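Mudside bench notebook, October
Produce storage, respiration and weight loss, second run

Set up at 16 C in the Fosico cabinet, fan on low. Four crates, lids off, one liner type per crate. Scale zeroed against the 500 g check weight, reads 500 on the nose before and after. Omar Majali's readings from the first run are in the back of the previous book; they stop early when the logger battery went.

Water loss follows the vapor pressure gap between skin and air, so humidity matters more than temperature at this setting. Cabinet humidity drifts down each time the door opens. Door log is taped to the side, please use it. 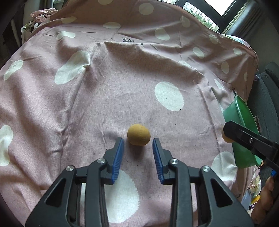 Why weigh potatoes before they cure and again after?
Curing closes the skin wounds, and the loss rate drops once that is done. A single starting weight lumps the two phases together and makes the storage figure look worse than it is.

Crate 2 came in at 452 g net on the small subsample, tare removed. Crate 3 subsample not weighed yet, liner was still damp from rinsing. Left it on the rack with the door open, will do it first thing.

CO2 by closed jar: seal, wait one hour, draw through the septum. Qudah septa leak after repeated punctures. Swapped all of them. Gualtiero Gatti wants the headspace volume corrected for the volume of the produce, which we skipped last time. Displacement in water is good enough for citrus and potato. For kiwi use the caliper estimate, the fuzz holds air.
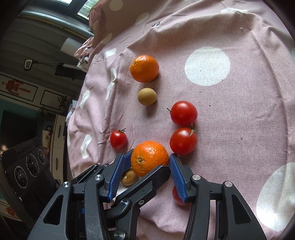

Keep tomatoes out of the jar series until the ethylene scrubber is back. The Flulia cartridge was spent, color change all the way to the outlet end. Replacement ordered, no ship date. Kiwi is the sensitive one here and softens at very low ethylene levels, so any firmness numbers from a shared cabinet are suspect. I have marked those rows in the sheet with an E.

To do: recheck jar 4 blank, ask Omar for the old tare list, new silica in the desiccator.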